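4.2 Preparing the table before a recording

Read this section before you use the Pania hand gripper for the first time. The rules are the same at every Kirkar station.

1. Wipe the tabletop and let it dry.
2. Put only the objects of the task on the table. Cups, phones and papers go on the side shelf.
3. Open the fingers fully and check that both tips are clean.
4. Place the object where you can reach it without standing up.

Note: A task with a power strip is done with the strip disconnected from the wall. Check the plug yourself, also when a colleague has already checked it. 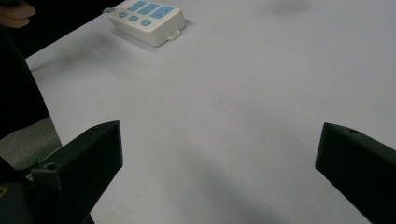
5. Start each recording with the fingers open and away from the object. Wait 2 seconds, then approach slowly.
6. Keep your free hand behind the object or on your knees -- never between the fingers.

CAUTION: Do not push a finger tip into a socket opening. Do not lift a strip by its cord.

7. After 90 minutes of work, take a pause and change the operator.

If a tip becomes loose, stop and write the fault on form 724. Do not repair it with tape. Spare tips are ordered from Clarelthorpe under part number 294.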